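Chapter 6

Clearing and Sorting Disposable Drinkware from Shared Tables

6.1 Scope of the chapter

The previous chapter dealt with washable crockery, which leaves a table and returns to it. Disposable drinkware makes one journey. A paper cup, a plastic cup, a bottle or a can is brought to a table, emptied or partly emptied, and then has to be removed, separated by material and passed to the correct waste stream. The work is simple in outline and is often badly done, mainly through errors of order: containers are collected before they are emptied, lids are left on, and items that should stay on the table are swept up with items that should not.

This chapter covers the small shared table, meaning a table used for refreshments by several people in a workplace, study room or common room, with no staff assigned to it. Catering tables with a service team are treated in Chapter 9. By the end of the chapter the reader should be able to classify the containers found on such a table, set out a clearing sequence, and choose a table covering that does not add to the work.

6.2 Terms used

Upright container. A container resting on its own base. It must be assumed to hold liquid until checked.

Tipped container. A container lying on its side. It may still hold liquid, particularly if a lid is fitted, and should be righted over a tray or a cloth before it is carried.

Residue. Any liquid, ice, fruit, pearls or foam left in a container. Residue is the chief cause of rejected recycling from shared tables.

Resident item. An object that belongs on or beside the table between uses: tissues, spoons, papers, a power strip. Resident items are not cleared.

Stray item. A loose object that is neither a container nor a resident item, such as a straw, a snack packet or a wrapper.

The distinction between resident and stray items is the one most often missed. In the Clerkholm survey of shared tables, which is used throughout this part of the book, 139 tables were inspected at the end of the working afternoon. On 34 of them at least one resident item had been thrown away during the previous week, most often spoons left loose outside their basket.

6.3 Materials and forms

Paper cups are almost never paper alone. A cup intended for liquid has an inner lining, usually of plastic, and may have a printed or metallic outer finish. The finish gives little guidance to the sorter. A cup with a grey metallic surface may be mistaken for metal by sight, but the rolled lip and the slight give of the wall under the fingers identify it as a paper cup. It goes with other lined paper cups where a separate stream exists, and with general waste where it does not.

Most cups taper, being wider at the rim than at the base. The taper allows cups to be nested for storage and again for disposal, but it also raises the centre of mass when the cup is full and reduces the area in contact with the table. Tall cups are therefore less stable than short ones of the same capacity, and the difference is greater on a soft or uneven surface.
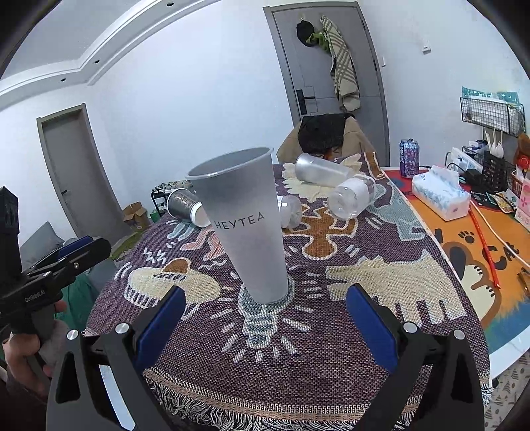 Stability also changes as a cup empties. A full cup is heavy and resists a light knock, although its centre of mass is high. A nearly empty cup has a low centre of mass but so little weight that a sleeve, a draught or the corner of a folder will move it. For this reason tipped containers on a shared table are usually light ones, and a tipped container is not by itself evidence of a spill. The surface beneath should be checked by touch in every case.

Clear plastic cups and clear plastic bottles are often made of different polymers and should not be assumed to share a stream. The mark moulded into the base is the only reliable guide. Bottles usually carry a label band, which may be left in place unless the local scheme asks for its removal. Small clear jars, as used for puddings and toppings, are sorted by the same mark. They are easily overlooked, being low, transparent and commonly left behind taller containers.

Beverage cans are the least troublesome class. They are emptied, left uncrushed unless the scheme states otherwise, and placed in the metal stream. A can with a full printed sleeve should be checked for a plastic film, which is slit and peeled away.

6.4 Table coverings

A covering affects clearing in three ways: through its absorbency, its surface relief and its edge.

Woven cloths of the tapestry type absorb small spills and hide them. A dark ground with a figured pattern will conceal a tea stain for weeks, so staining cannot be used as a signal that the cloth needs washing. A fixed interval should be set instead. The Prevley method, adopted in several of the case studies at the end of this part, is to wash the cloth every 3 weeks and after any spill of a milk drink.

Surface relief matters chiefly for narrow-based cups. A raised thread or a border under one side of the base produces a slight lean. The centre of the cloth is normally the flattest region and is the preferred position for tall cups. Fringed edges that hang over the side of the table should be kept clear of chairs and bags, as a pull on the fringe moves everything standing on the cloth.

Printed mats behave differently. Where the surface is smooth and non-absorbent, liquid stays on top and spreads, and the mat can be wiped in place. Where a cloth and a mat are used side by side, the division is useful: drinks are kept on one and dry goods such as tissues on the other. The rule has to be stated to users. Without it, dry goods and wrappers drift on to both surfaces.

6.5 The clearing sequence

The sequence below is for one person with a tray, a lidded bucket for liquids and a damp cloth.

Step 1. Move resident items to the back or side of the table, and return loose spoons to their basket.
Step 2. Right all tipped containers over the tray.
Step 3. Remove lids and straws. Keep lids apart from cups.
Step 4. Empty residue into the bucket — never into a bin liner.
Step 5. Nest cups of like material, up to a stack of 200 mm.
Step 6. Collect bottles, jars and cans.
Step 7. Collect stray items.
Step 8. Wipe or shake the covering and replace the resident items.

Steps 2 and 4 are commonly reversed by beginners, who empty the upright containers first and then find that a lidded container on its side has drained across the cloth. Any power strip within reach of the table should be dealt with in Step 1. If it cannot be moved, containers nearest to it are cleared first.

The Guillot tray, with a raised rim and a ribbed base, is suitable for this work. The shallower Zovesex pattern holds more cups but has too little depth to retain a spill, and should be kept for dry items.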